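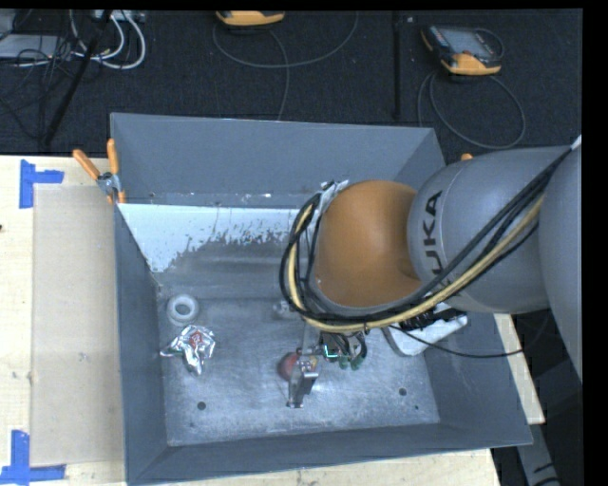
4.2 The bin and what goes in it

Most earlier work on mixed items keeps them on a flat surface, where they behave well and can be seen from any chair in the room. We wanted sides. A deep bin changes the job in ways that a tray does not: things lean, roll into corners and hide behind one another, and whatever is small and pale has a fair chance of being forgotten until the bin is next tipped out. Zachary Tremblay, who chose the bin, maintains that he did so on scientific grounds. It had also been paid for by the Herkotton project.

The objects were drawn from a set of 14 household items, listed in the appendix in the order in which they annoyed us. We sorted them by how they come to rest. Round things, chiefly fruit, settle on the floor of the bin and can then be disturbed by almost anything. Angular things tend to prop themselves up. In Figure 3 a white angular object leans near the wall of the grey metal bin, with a dark ribbed part lying across it, while the round red item, very like an apple, sits partly hidden behind silver fingers. A small translucent piece is also there for the patient reader, faint against the metal. It stands for a class that we labelled 'clear' in the first draft of the protocol and 'unclear' in every draft after that.

Contents were renewed between rounds by emptying the bin on to a blanket and tipping everything back in from one side. Soo-ah Ji and Jong-dae Cho took turns at this, having disagreed over what counted as a fair tip. Cho's were brisk and left a heap in the middle. Ji's were slow, and sent most of the round items to the far wall. We kept both styles and noted which was used – the difference proved larger than the one we had set out to study, and is taken up in Section 5.

Each round lasted 15 minutes or until the bin was empty. Across the whole June series we logged 3,841 resting positions, coded by hand as 'flat', 'leaning', 'covered' or 'other'. Eun-ji Woo and Sang-wook Nam coded separately and then compared notes. They agreed readily on 'flat'. Their views on where leaning ends and covering begins were harder to bring together, and we settled the matter with a rule: an item is covered if a second item would have to be moved before it could be lifted straight up. This rule is crude, and it treats a banana under a sheet of paper as harshly as one under a saucepan.

Real fruit was used in the Vesa rounds and replaced when bruised. The remains were not coded.

Figure 3. Items in the deep metal bin, which rests on a light wooden tabletop.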